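I have been making a playlist for my sister-in-law's car, and it has taken over my June. She asked for "something for the drive". The drive is 43 minutes. The playlist currently has 68 songs on it and I am still finding things she needs to hear.
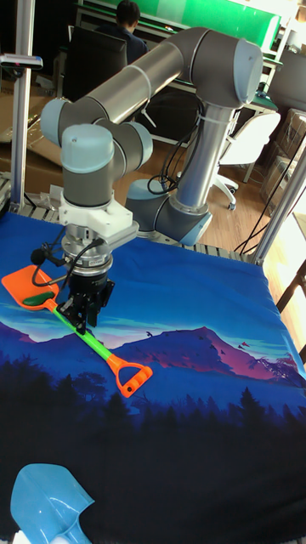
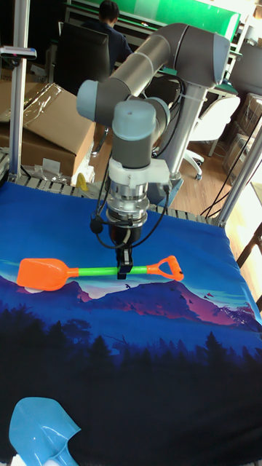 Toy shovel on the blue cloth, twice.

Part of the trouble is that I grew up on cassettes, where the tape ran out and saved you from yourself. You had 2 sides, a pencil for emergencies and a friend like Guido Gentile, who would ring up to complain about the gap before the last track. Guido still has opinions. He thinks you can't put a Rendia song next to anything with a saxophone in it, and he has thought this since school.

I tried letting Kinus pick the order for me. It opened with a lullaby, followed that with nine minutes of Asterach at their angriest, then went back to the lullaby – a live version this time, with coughing. I have been to weddings like that.

So I'm doing it by hand, in the kitchen, with the sound low and a biro. Nives says to send it as it is and let her press skip. Nives has never made anyone a tape in her life and it shows.

Cut so far: seven songs. Added while cutting: nine. If anyone knows where the El Khatib single with the proper ending has gone, please tell me. The one I've got just fades.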